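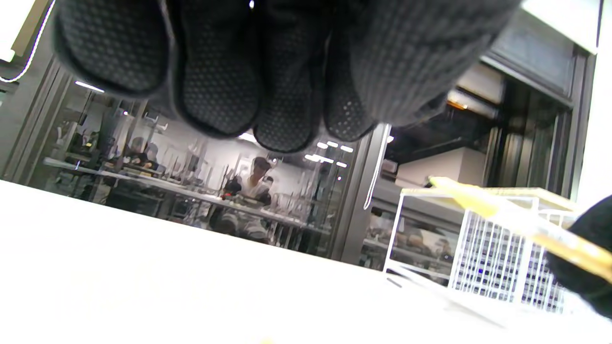

October, payment reminder trial, second entry

Started again from the export after lunch. Traravitz says its automatic reminders get invoices paid faster. So far I have their slide and our own numbers, and the two don't agree very well.

What we ran: 44 open invoices from the Millevport customers, all past due on the day we switched it on. Tín set the schedule to the default, first reminder at 6 days late, second at 13. No changes to the wording. Phone calls stopped for the trial accounts, or were supposed to.

Problem one. Hằng kept calling Granent. She told me this morning, and I don't blame her, they owe the most and she has been calling them every month for years. But Granent paid, and the dashboard counts it as a "recovered" invoice with a little green check. Recovered by whom? I took it out of my sheet. Tín thinks it should stay in with a note. We left it out for now and I wrote his objection in the comments column.

Problem two is the start date. The tool measures days to payment from the first reminder it sends. We have always measured from the due date. If you start the clock later, everything looks faster. I redid the column from the due date and most of the improvement on the dashboard went away. Not all of it. There is still something there for the small accounts, the ones we never got around to calling in the first place, and I would believe that part if it holds up for another month.

Problem three, smaller. Mensah pays on a fixed run at the end of the month and always has. A reminder can't move them. They show up as a success too. I haven't removed them, only marked them, and I want Nhàn to look at whether there are other customers on fixed runs. She would know better than the system does, it has no field for it.

Vinh asked whether we could just compare with the same month last year. I said no and then spent too long on it anyway. Last year we sent paper statements and half the due dates in the old ledger were typed in as the invoice date, so the comparison would flatter the new tool for reasons that have nothing to do with it.
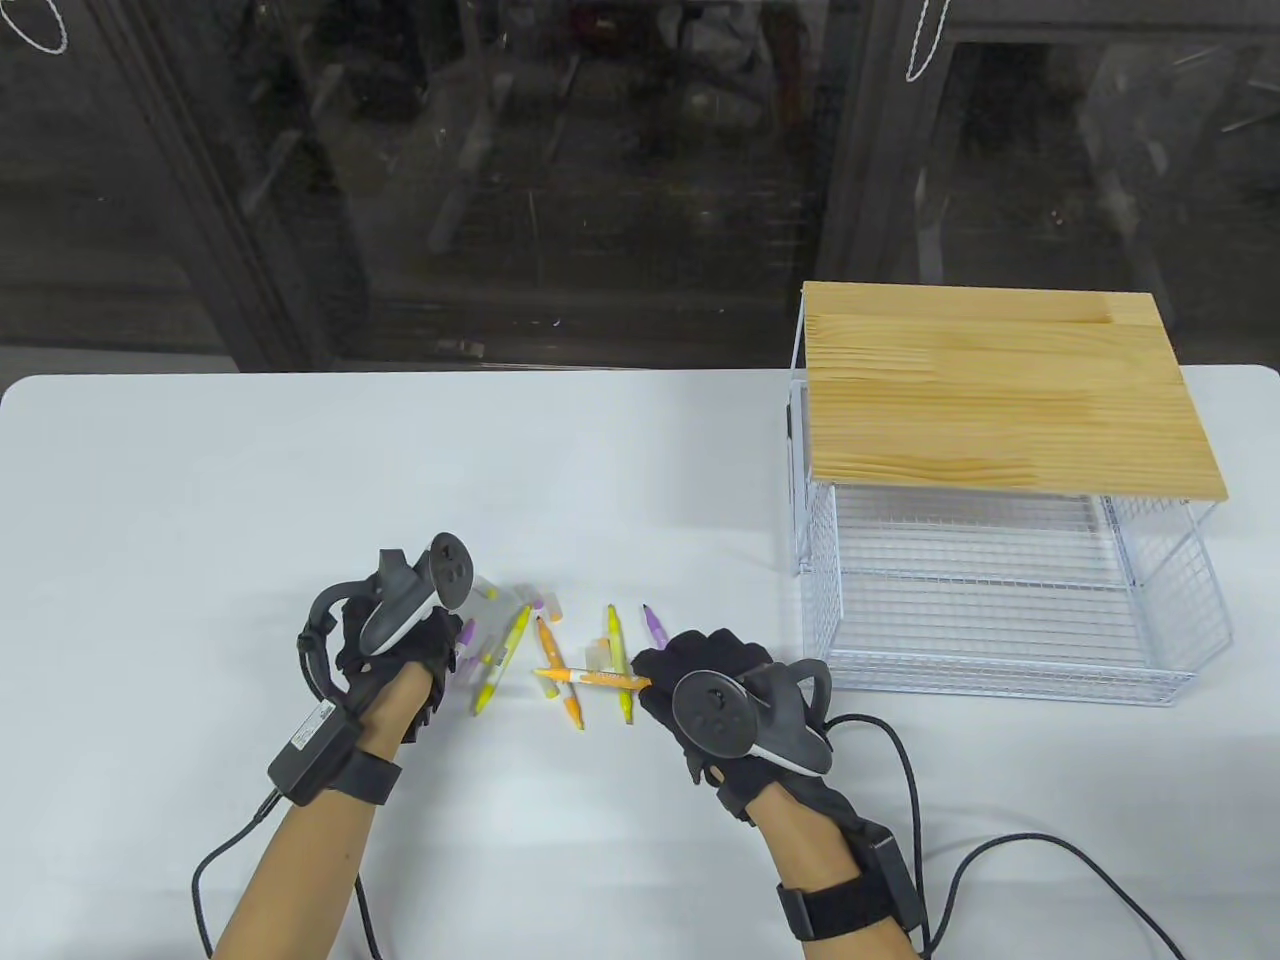

The old ledger also rounds part payments in a way I still don't follow. Some show as paid in full with a credit on the next line, some stay open until the last cent. Leave last year alone unless somebody wants to clean it first, and I am not offering.

Complaints: 2 so far. One customer got a reminder for an invoice they had already disputed in writing. Nobuhle had the dispute logged in the mailbox, but the tool reads only the ledger, so off the reminder went. The other had paid that same morning and the bank feed hadn't caught up. Both were polite about it. I'd still count them as a cost, and the sales sheet has no line for that kind of cost.

Also the wording. "Your account requires immediate attention" on an invoice 6 days late is silly — these are people we have supplied for years. Nobuhle is drafting something plainer. If we change the text now we can't compare with the first batch, so new wording goes to new invoices only.

To do
Hằng: no calls on trial accounts until we close it, or write down each call with the date. Either is fine, but not both ways in the same week.
Tín: ask Traravitz if the clock can run from the due date. I expect a yes that means no.
Nhàn: list of customers on fixed payment runs.
Nobuhle: disputed invoices need a hold flag in the ledger before the next batch goes out.
Me: rerun the sheet without Granent and with Mensah shown on its own line. Check the part payments by hand.

Vinh wants a decision on the yearly plan before the discount runs out. I'd let it run out and stay monthly.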